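À Stemadau, les trente chambres de la résidence Rerbridge refont leurs lits

Il fallait voir les couloirs de la résidence Rerbridge, à Stemadau, ce matin de décembre : des piles de draps contre chaque porte, deux chariots qui se croisaient difficilement, et un entrain que l'on n'associe pas forcément au changement de literie ! L'établissement, qui loge des apprentis et des stagiaires de passage, vient de renouveler le linge de ses 30 chambres. Les anciens draps plats, coincés tant bien que mal sous les matelas, cèdent la place à des draps-housses taillés à la bonne profondeur.

Le chantier paraît modeste. Pour les résidents, il change pourtant les nuits (et les matins, surtout les matins). « Je me réveillais avec le drap roulé en boule au niveau des genoux, raconte Gilang Subramaniam, apprenti menuisier, installé à Rerbridge depuis la rentrée. J'avais fini par mettre des pinces de bureau. Là, ça tient, je n'y pense plus. »

C'est Beatrice Nyaga, responsable de la lingerie, qui a porté le dossier. Elle a commencé par prendre les mesures elle-même, mètre ruban autour du cou, chambre après chambre, et s'est aperçue que les matelas n'avaient pas tous la même épaisseur : les plus anciens sont nettement plus fins que ceux livrés l'an dernier. Il a donc fallu commander 2 modèles de housse, repérés par un fil de couleur cousu dans l'ourlet, bleu pour les matelas fins, rouge pour les épais. L'atelier Trellik, qui a confectionné l'ensemble, a livré 117 pièces, de quoi équiper chaque lit, assurer les rotations de lavage et garder une petite réserve au rez-de-chaussée.

Restait la couleur, et le débat a été vif. Le blanc avait ses partisans, le gris aussi. Une teinte sable l'a emporté après un essai de quelques semaines dans trois chambres du premier étage. « Avec nos murs blancs, le lit tout blanc donnait un peu l'impression d'être à l'infirmerie, explique Beatrice Nyaga. Le beige réchauffe la pièce, et il est plus indulgent avec les taches de café. » Les résidents consultés ont approuvé, à une ou deux voix près.

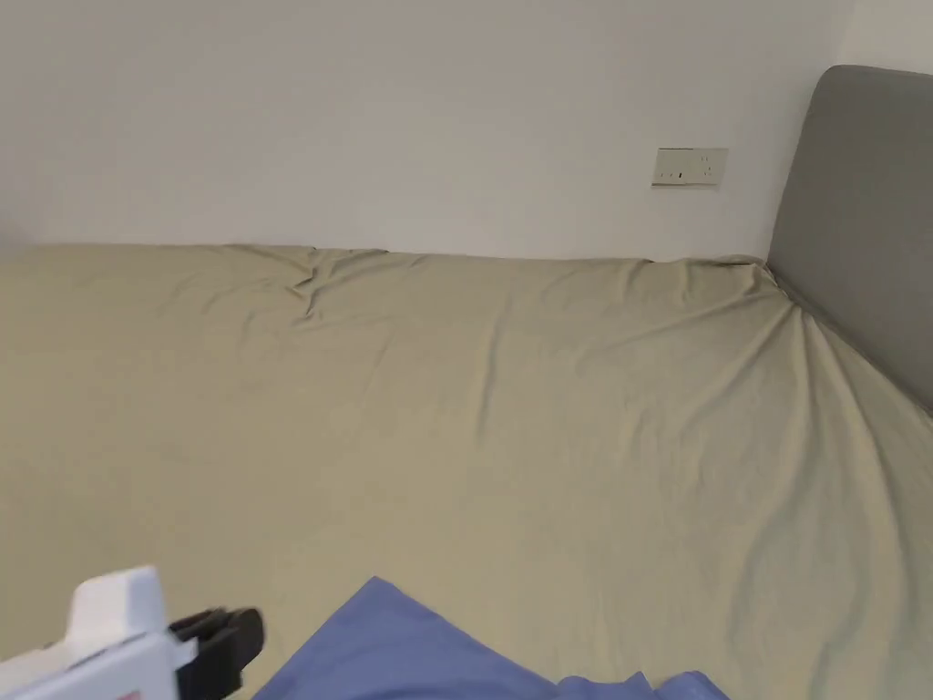 Toute la matinée, Nomvula Mokoena a fait la tournée des étages pour montrer le geste à ceux qui le voulaient. Ancienne gouvernante d'hôtel, elle a gardé de son métier une vitesse d'exécution assez réjouissante à regarder. On commence par les deux coins du côté du mur, les plus difficiles à atteindre, puis on redescend vers le pied en diagonale, sans tirer comme un forcené. Le plat de la main fait le reste. Elle conseille d'écarter le lit d'une largeur de bras avant de s'y mettre, puis de le repousser une fois les quatre coins en place. « Si on tire trop d'un côté, le coin d'en face se sauve, prévient-elle. Et quelques plis, ce n'est pas grave du tout. On dort dedans, on ne passe pas un concours ! »

Une dizaine de personnes se sont prêtées au jeu, dont plusieurs qui n'avaient, de leur propre aveu, jamais mis un drap-housse sans aide. Zhenhua Cao, stagiaire en comptabilité, a demandé à recommencer, puis à recommencer encore, avant de filer montrer la technique à ses voisins de palier. On l'a entendu expliquer l'affaire du coin qui se sauve avec beaucoup de sérieux, et presque mot pour mot.

L'autre nouveauté concerne le pliage. Chacun connaît le problème : un drap-housse sorti du sèche-linge finit le plus souvent en boule au fond d'un placard. La lingerie a donc affiché près des machines une méthode simple, coins emboîtés les uns dans les autres, puis pliage en 3 dans la longueur. Les piles gagnent en stabilité et les étagères, jusque-là pleines à craquer, ferment enfin. Les taies et les housses de couette, elles, seront renouvelées dans un second temps.

Les anciens draps ne partent pas à la benne pour autant. Les plus solides ont été mis de côté pour l'atelier de couture de la maison de quartier Phí, à deux rues de là, où Chantelle Nkosi anime un cours le soir. Elle est repartie avec un coffre plein et déjà mille idées en tête : sacs à pain, doublures de rideaux, tabliers pour les enfants. « C'est un coton qui a été lavé et relavé, il est d'une douceur incroyable, s'enthousiasme-t-elle. On n'achète pas ça en magasin. » Les morceaux trop usés serviront de chiffons à l'atelier vélo, qui en réclame tout le temps.

En début d'après-midi, il ne restait plus que les chambres du dernier étage, sous les toits, où l'espace entre le lit et la pente du plafond oblige à travailler à genoux. Beatrice Nyaga se les était réservées. À quinze heures, tout était en place et les chariots, vides, attendaient devant l'ascenseur.

Le linge se change désormais par étage, selon le planning affiché à l'accueil. Les résidents déposent leurs draps dans les bacs du palier avant neuf heures et retirent un jeu propre à la lingerie, en indiquant la couleur du fil. En cas de doute, il suffit de soulever un coin et de regarder l'ourlet. Les habitants du quartier qui souhaitent récupérer du tissu pour leurs propres travaux de couture peuvent se présenter à la maison Phí aux heures de cours ; il en reste un plein carton sous l'escalier.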